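Fionnuala Gallagher
Some notes on the harness bench at Illey, now that the arm has been on it since January. Thread.

1/ The job: each tray arrives with a board and its loose wiring. The arm takes the harness out and presents it to the test fixture. A person used to do both. A person still does the second half when the arm declines.

2/ It declines more than the quote from Zamness suggested. Of the last 100 trays, 65 went through without a hand on them. Of the rest, 30 needed a harness turned over or untangled first. The other five were paperwork faults.

3/ Boards are easy. A board is stiff and stays the shape it was yesterday. Wire doesn't. Two harnesses off the same drawing never lie the same way, and the arm has to pick a grip point on each one from scratch.
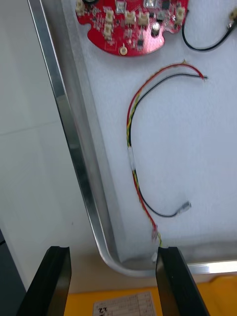 4/ Staffing. Four people on the bench before, four now. Two moved to rework, which is a grade up. The other two mind the arm and clear its refusals. Management calls this "supervision". It is mostly waiting, then 8 seconds of work, then waiting.

5/ Seo-ah Seol did the bench by hand for years and finds the new rhythm more tiring than the old one. Her point is that you can't settle. I've no figures for that and neither has anyone at Jirville, where the same cell went in first.

6/ What did improve: wrists. Far less repeated pinching. Sinan Canpolat has stopped wearing his brace on shift.

7/ What got worse: training. New starters used to learn harness faults by handling hundreds of good ones. Now they only see the ones the arm won't take. Na-rae Shin has put them on a full manual shift once a fortnight, arm switched off.

8/ Output is level with last year. The manual shift costs us a bit and I'd keep it anyway. Next change is a lower tray lip, if purchasing ever answers my email.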